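Garras portáteis na aprendizagem por demonstração: resultados da segunda fase do projeto Marnaneck

07/05/2025
Por Yareli Contreras

A equipa do projeto Marnaneck concluiu em abril a segunda fase do estudo sobre recolha de demonstrações com garras manuais. O relatório interno foi entregue à Arneo, entidade que financia o trabalho, e a sua versão integral ficará disponível após revisão. Registo neste espaço os principais resultados, bem como algumas considerações de método que não couberam no documento oficial.
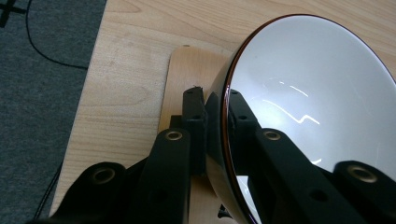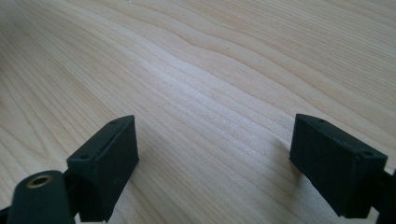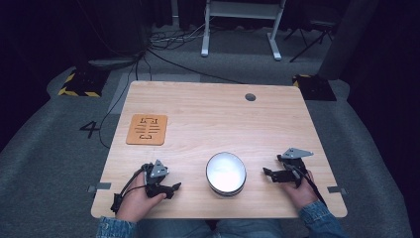

Postos de recolha com mesas de madeira clara e garras manuais de cor escura.

A questão de partida foi delimitada com cuidado. Pretendia-se saber se uma política treinada apenas com demonstrações de garras portáteis, sem qualquer episódio de teleoperação, conseguiria manipular louça de bordo fino com fiabilidade comparável à da nossa linha de base. A louça foi escolhida por duas razões: a pega pelo bordo admite pouca margem de erro na orientação dos dedos e as superfícies vidradas produzem reflexos que prejudicam a estimativa de pose a partir de imagem.

Foram recolhidos 2232 episódios, dos quais 1243 cumpriram os critérios de qualidade e entraram no treino. A taxa de rejeição foi superior à prevista no protocolo. A maior parte das exclusões deveu-se a perdas de localização da garra durante aproximações rápidas – um problema já identificado na primeira fase e que só parcialmente foi corrigido. As restantes resultaram de desfasamentos entre os fluxos de vídeo, detetados pelo módulo Stukier na etapa de validação automática.

Participaram seis operadores, todos com o mesmo período de instrução. A variação entre eles revelou-se mais relevante do que o volume total de dados. Nos ensaios em que o conjunto de treino foi equilibrado por operador, o desempenho melhorou quase 20% face a um conjunto de igual dimensão constituído por amostragem simples. O efeito manteve-se quando se alterou a disposição inicial dos objetos, mas perdeu expressão nas tarefas com duas mãos, nas quais a coordenação entre garras continua a ser a principal fonte de falhas.

Importa assinalar uma limitação. A avaliação foi conduzida num único espaço e com iluminação estável, pelo que não é legítimo extrapolar os resultados para ambientes domésticos. O grupo Eide, responsável pela replicação independente, solicitou os registos em bruto e irá repetir os ensaios com outra disposição de luz. Até que esse trabalho esteja concluído, os valores aqui apresentados devem ser lidos como preliminares.

No plano metodológico, foram aprovadas duas alterações para a fase seguinte. A primeira consiste em registar a abertura dos dedos em todos os instantes do episódio, incluindo os períodos sem contacto, que até agora eram descartados no pré-processamento. A segunda diz respeito ao ritmo das demonstrações: os operadores passarão a receber indicação de velocidade máxima de aproximação, com vista a reduzir as perdas de localização acima referidas.

O código de filtragem será publicado em conjunto com o relatório. Os pedidos de acesso antecipado ao conjunto de dados devem ser dirigidos ao secretariado do projeto Marnaneck, com indicação da instituição de origem e da finalidade pretendida.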